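The public library in Kikby lends more than books. Since May of last year, residents with a valid card have been able to borrow household items for up to 22 days, from sewing machines to night lights, at no charge. The service occupies a former reading room on the ground floor and is open five days a week.

The collection began with 61 items, most of them given by households in the Pranden district. It now stands at 151. Demand is strongest for tools that people need once or twice a year – carpet cleaners, tile cutters, folding tables – and the waiting list for the carpet cleaners has at times run to several weeks.

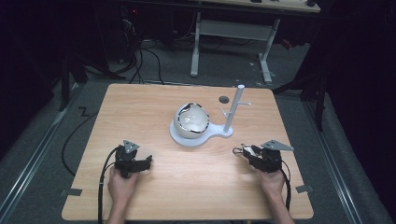

What happens when an item comes back damaged? The library repairs it at its own expense the first time, and the borrower pays half the cost after that.

Repairs are carried out under an agreement with Lasta, a workshop on the north side of town. Electrical goods are tested on return and again before each loan. Items that cannot be made safe are withdrawn and stripped for parts, and the catalog is updated the same evening.

The neighboring town of Majali plans to open a similar service in its own branch library. Its council has asked to use the Kikby catalog system and loan agreement, both of which were written by library staff. Under the proposal, a card issued in either town would be accepted in both, although large items would have to be returned to the building they came from.

Applications for a card may be made at the main desk. Proof of address is required.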